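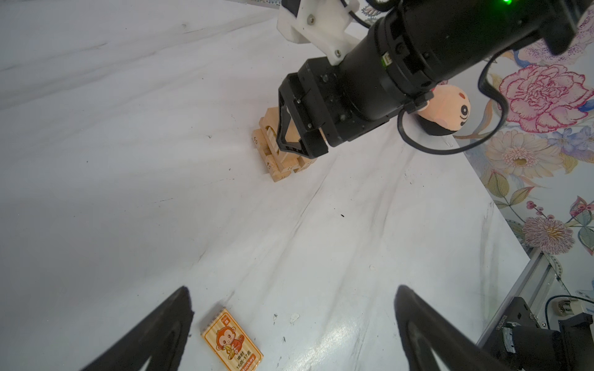

Par quoi commencer quand on veut trier une caisse de jouets en bois ?
Par étaler tout le contenu sur une table claire et bien éclairée, puis faire des tas par famille : les cubes avec les cubes, les plaquettes avec les plaquettes, les animaux avec les animaux. On décide de ce qu'on garde seulement ensuite.

Voilà, c'est dit, et maintenant je peux vous raconter mes petits bouts de bois ! Cela fait un moment que je voulais ouvrir une page rien que pour eux. Ceux qui me lisent depuis les débuts savent que je ramasse les jouets de table un peu partout, dans les vide-greniers, au fond des cartons qu'on me donne, chez des amis dont les enfants ont grandi. À Uster, où j'habite, il y a un marché de printemps en mars où l'on trouve des caisses entières, tout mélangé, des dés avec des boutons, des quilles avec des clés. J'adore ça, fouiller là-dedans (mes genoux un peu moins).

La galerie s'ouvre avec le singe. Un petit bloc rectangulaire en bois, avec son carton illustré sur la face : un singe brun orangé qui tient sa banane bien jaune, fond jaune pâle, bordure orange. On y lit « Monkey » écrit à la verticale, et puis « 15点-17点 », c'est-à-dire de 15 heures à 17 heures.

Cette histoire d'heures m'a intriguée tout de suite. C'est Tonantzin Villalobos qui m'a mise sur la piste un soir au téléphone : dans la tradition chinoise, la journée se partage en 12 tranches de deux heures, et chacune revient à un animal du zodiaque. Le rat prend le milieu de la nuit, de 23 heures à 1 heure, le cheval est là à midi, la chèvre lui succède, et le singe arrive en fin d'après-midi, donc pile à l'heure du goûter. Avec sa banane, il tombe bien ! Depuis, à la maison, on dit « c'est l'heure du singe » quand quelqu'un ouvre le placard à biscuits.

Derrière lui, la petite pile de blocs couleur bois naturel, croisés un étage sur l'autre comme dans un Jenga. Certains bouts portent un petit numéro imprimé. J'ai un faible pour ces numéros, je les trouve très jolis sur le bois nu.

Pour les blocs numérotés, il y a plusieurs manières de jouer et je n'ai jamais réussi à mettre tout le monde d'accord. İlker Kaplan lance un dé et n'a le droit de toucher qu'aux blocs dont le numéro se termine par le chiffre sorti -- c'est redoutable, on se retrouve à devoir tirer celui du bas alors que tout penche déjà. Chez nous on joue plutôt aux points : on garde son bloc au lieu de le reposer en haut, on additionne les numéros à la fin, et celui qui fait tomber la tour perd tout. Mon record est de 179 points, je le note ici pour que personne ne vienne le contester, et je précise que les enfants étaient couchés. Avec les plus petits on oublie les règles, on empile, ça tombe, on recommence.

Un peu plus loin, la tête ronde d'une peluche, visage pêche, joue rose et tache noire sur l'œil. Un panda peut-être, ou un personnage de dessin animé, je vous laisse trancher. Le rose de la joue me plaît beaucoup à côté du bois.

Et puis le papier peint à fleurs, sur le côté ! On m'en parle à chaque fois. J'aime les murs fleuris, je n'y peux rien, et avec un plateau blanc légèrement marbré de gris je trouve que ça va très bien. Les plateaux clairs, je les recommande à tous ceux qui font du tri : le bois naturel s'y voit parfaitement, même les toutes petites pièces. Sur ma vieille table en noyer je perdais un dé par semaine.

Quelques mots sur l'entretien, vous êtes plusieurs à m'avoir écrit à ce sujet. Les blocs nus, je les passe au chiffon à peine humide et je les laisse sécher debout, loin du radiateur. Pour les faces imprimées, chiffon sec uniquement, surtout pas d'éponge, l'image finirait par se décoller aux coins. Les échardes partent avec un coup de papier de verre très fin, dans le sens du fil. Et les peluches, lavage à la main, eau tiède, séchage à plat -- soyez patients, une tête bien rembourrée met parfois 3 jours à sécher jusqu'au cœur.

Côté rangement, j'ai abandonné les boîtes en carton au profit de sacs en coton à cordon, un par jeu, avec une étiquette cousue. Les miens viennent de chez Dafis, la petite mercerie près de la gare, qui les vend au mètre de ruban près (je veux dire qu'on choisit son cordon, c'est un bonheur). L'inventaire, lui, tient dans un cahier à spirale. J'en suis au numéro 653, toutes pièces confondues, et mon écriture devient franchement illisible à partir de la page du milieu.

Si vous avez chez vous d'autres animaux de la même famille que le singe, avec leurs heures, écrivez-moi, je serais ravie de savoir quelle tête a le dragon ! Je cherche aussi le lapin pour Anda, ma filleule, qui se lève beaucoup trop tôt et à qui la tranche de 5 heures à 7 heures irait comme un gant.

Page mise à jour le 12 oct. 2019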